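The Steep Roofs of Plestemness

At 1,432 meters above the sea, in the upper part of the Sondura valley, snow is the first thing a builder must think about. It arrives before the leaves have all fallen and it stays until the cows are already impatient. In February it can reach the window sills of Plestemness, and the people go out in the morning with wide shovels to find again the path to the street.

I came to the village with the bus from the railway station, which climbs very slowly. From the last bend one sees the roofs before one sees any walls. They are dark, sharp and high, and from far away a stranger could believe that the houses have no rooms at all, only roofs standing directly on the meadow.

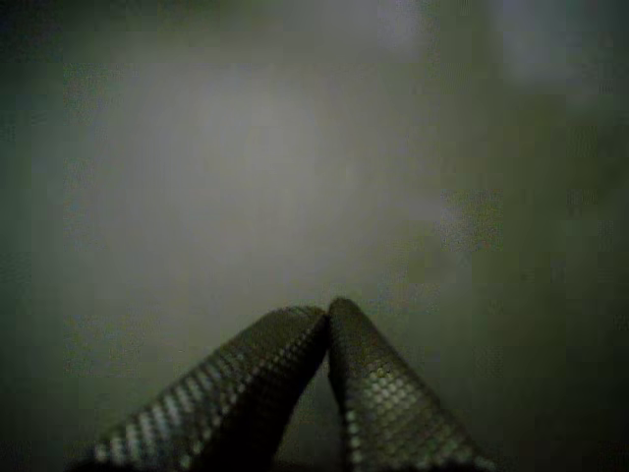
The old builders of the valley did not draw plans. They took two long beams, stood them up and let each carry the weight of the other, and after this they decided where to put the door. The two dark fingers in the photograph lean together in the same manner, a steep V turned on its head, with the left one wider and more slanted than its partner. Many roofs in Plestemness are uneven like this, and the longer side usually looks to the north, where the wind brings the most snow.

The best known of these buildings is the Bermúdez house, at the end of the street, close to the stream. It has stood for 173 years. The ground floor was for the animals, and the family slept above them to have the warm air. Now there is a small guesthouse in it with very good soup. The ceiling of my room began at my knees, and I hit my head two times on the first evening.

In the attic the beams are still black from smoke. There was no chimney in the beginning - the smoke went up between the boards and found its own way out. It kept the insects away from the wood, and it is also said that it gave a taste to the hams.

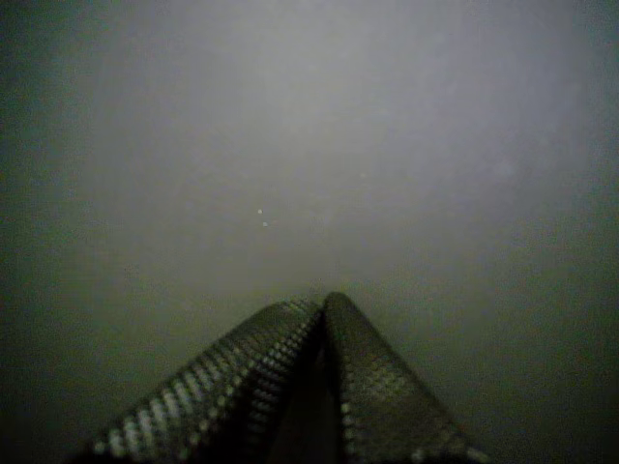 A steep roof has one difficulty, and it is the man who must repair it. Smooth boards are dangerous to stand on, so the roofers of Sondura cut short wooden pegs and set them into the slope in slanting lines, one above the other, and they climbed on these with thick socks over their boots. I thought of those pegs when I looked at the small raised dots on the left finger, which also go up in diagonal rows. On the Bermúdez house a few pegs remain near the top, gray and very worn.

Today most of the work is done by Votus, a roofing firm from the lower valley. It uses ropes and metal ladders, and its workers finish in a week what earlier took a whole summer. The old shingles are split by hand from larch, 200 for one small shed, and one person can make them in a few evenings when the kitchen is warm.

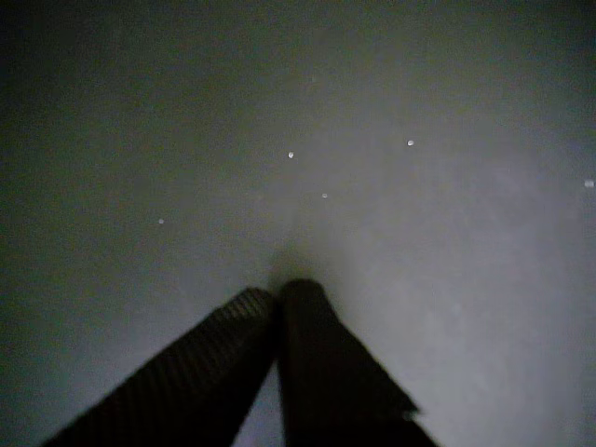
Why do the owners not choose a flatter roof, now that stronger materials can be bought?

Most of them prefer that the snow slides down by itself. A flat roof must be cleared with a shovel after each big snowfall, and the older owners cannot do this work anymore.

There is also the sound. On my second night I heard a low noise, like a heavy cloth pulled from a table, and then a soft blow on the ground behind the kitchen. The snow had left the roof. In the morning the owner of the guesthouse was already outside with the shovel, and the bus to the station was forty minutes late.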